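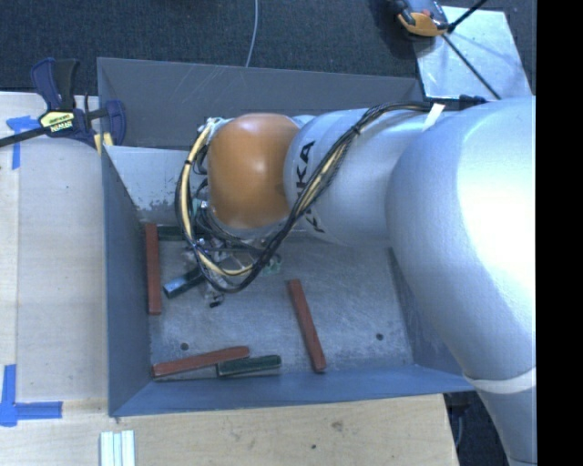 So I finally finished The Salt Ferry, and I have been walking around the apartment for two days wanting to talk to somebody about it. My husband has not read it and does not plan to. The cat was no help either. You get it instead!

If you missed my earlier post, this is the Samah Abou Zeid novel that Doina has been pushing on everybody in our reading group since January. Doina Kos does not push books gently. She puts them in your bag while you are in the bathroom. I got home from her place one night with a borrowed paperback, a bus transfer stuck in it at page 46, and a note on the inside cover that said "do NOT stop before the goat." I stopped before the goat. Twice. I'll get to that.

The setup, without giving too much away: a woman named Rular (just Rular, we never get the rest of her name) takes a job keeping the books for a ferry company in a port town called Gernent. The company has one ferry. The ferry goes across the bay to a place called Kuvgate and comes back again, and the first hundred pages or so are mostly about how much money it loses doing that. I know how that sounds. The opening chapter is a list of unpaid bills with her comments next to them, and I came close to giving the book back right there.

But her comments are so funny. She has opinions about everyone who has ever sent the company an invoice. There is a rope supplier she has never met and completely hates, and by chapter four I hated him too. When he finally walks into the office, hat in his hand, very polite, with a cold, I was almost angry at the book for making him nice.

The first time I quit was at the wedding. There's a long wedding chapter, all one paragraph, and I was reading it on the bus after work and kept losing my line. I would look up at a stop, look down, and have no idea whose uncle was talking. I put it away and read a mystery about a poisoned choir director (fine, not great, I guessed it was the organist). Then Doina asked me how far I'd gotten and I lied, and then I felt bad and went back to it. If you are going to try this one, read the wedding at home, in a chair, in one go. It took me an evening and a pot of tea and I ended up loving it. The uncles do get sorted out. One of them matters a lot later.

The second time I quit was my own fault. I'd read a review that told me who burns the ledger, and I was so mad that I didn't touch the book for three weeks. I won't say where I read it, but please, people who write reviews, the ledger is on page 300-something! Leave it alone! I will say that knowing it did less damage than I expected. Abou Zeid doesn't treat it as a big surprise. You see the matches on the windowsill very early on, and they keep coming up, and a lot of the pleasure is watching Rular fail to notice them when she notices every other thing in that office down to the price of the stamps.

OK, the goat. I am not going to tell you about the goat. It is 22 pages long and I read it standing up in the kitchen with my coat on. I texted Doina one word and she sent back a whole row of exclamation points.

What I want to talk about is the ending, so if you care about that kind of thing, skip down to where I start going on about covers.

Still with me? So Rular gets on the ferry. All through the book she has never been on it. She knows what the fuel costs and what the paint costs and who sleeps in the engine room when he shouldn't, and she has never once gone across. And then on the last crossing she buys a ticket – she pays for it, full price, and writes it down – and the book ends with the boat still out on the water. We don't see Kuvgate. We've been hearing about Kuvgate for the whole novel, the famous bakery, the blue steps, the sister who may or may not still live there, and we don't get to see any of it.

Our group split right down the middle. Bujar thought it was a cheat. He said if you promise a person a bakery for that long you owe them at least a roll. (He was really worked up about it, he had to go stand on the balcony.) Nataša said that the sister is dead and has been dead since the second letter, and that Rular knows it, and that the whole ending is about her going anyway. I had not thought of that at all. I went back and reread the second letter when I got home and now I can't decide. The handwriting changes. Rular says the handwriting changes, she says it's because of the cold, and then she goes back to adding up the fuel receipts. I'd read straight past it.

I think I'm more with Nataša than with Bujar, but I did want the roll.

A few complaints, because I don't want you to think I've lost my mind over it. The harbor master is a dud. He comes in, says something wise about the tide, and goes out again, and he does this maybe eight times. There's a middle section where the book switches to letters from a cousin in the city, and the cousin sounds exactly like Rular, same jokes, same grudges. I kept forgetting which one was writing. And the dream in part two could go. I skip dreams in novels as a general rule, and I skipped this one, and Doina says I missed something about a key. I don't feel bad about it.

Covers! Mine (well, Doina's) is the one with the yellow lamp and the big wobbly lettering, and I like it a lot. Drita Halilović had the newer one from the library, with a woman in a long coat facing away from us, looking at the sea. How many books have that woman on them now? She must be freezing. Nobody in the novel owns a coat like that. Rular's coat is her father's and the pockets are ripped, there's a whole page on it.

I was going to do a proper list of what to read next if you liked this, but I've only got a couple of ideas. Bujar says to try Begović, the long family novel about the brickworks, which he has been reading for most of a year and talks about like a relative he has to visit. I've read the first chapter. It has a map and a family tree, and the family tree folds out, so I'm going to need a bigger table. Nataša lent me a book of short stories where everything happens in one stairwell, and those I'm really enjoying, one per night before bed. They're short enough that I can finish one even when I'm falling asleep. The one with the piano mover made me laugh so hard that I woke my husband up and had to read it to him. He said it was "good" and rolled over, so, a rave.

Also, a couple of you asked about my reading goal for the year. I said 30 books. I am behind. I was ahead until the ferry, and then all the stopping and starting messed me up, and I'm not sure whether to count the poisoned choir director because I skimmed the trial. I think I'm counting it. I read the part with the poison very closely.

Next meeting is at my place and I'm supposed to pick the book, which makes me nervous. Last time I picked we all read that thing about the lighthouse twins and Drita still brings it up. I'm stuck between a reread of something old and comfortable and a brand-new one that I know almost nothing about except that it's set in a hotel. I do love a hotel. If you've read anything good with a hotel in it, please leave me a comment, and nothing over 400 pages or Bujar will want extra time again.

And Doina, I know you're reading this – I have your book, it's fine, the stain on the back was there before. I'll bring it to you next week, with your bus transfer still in it.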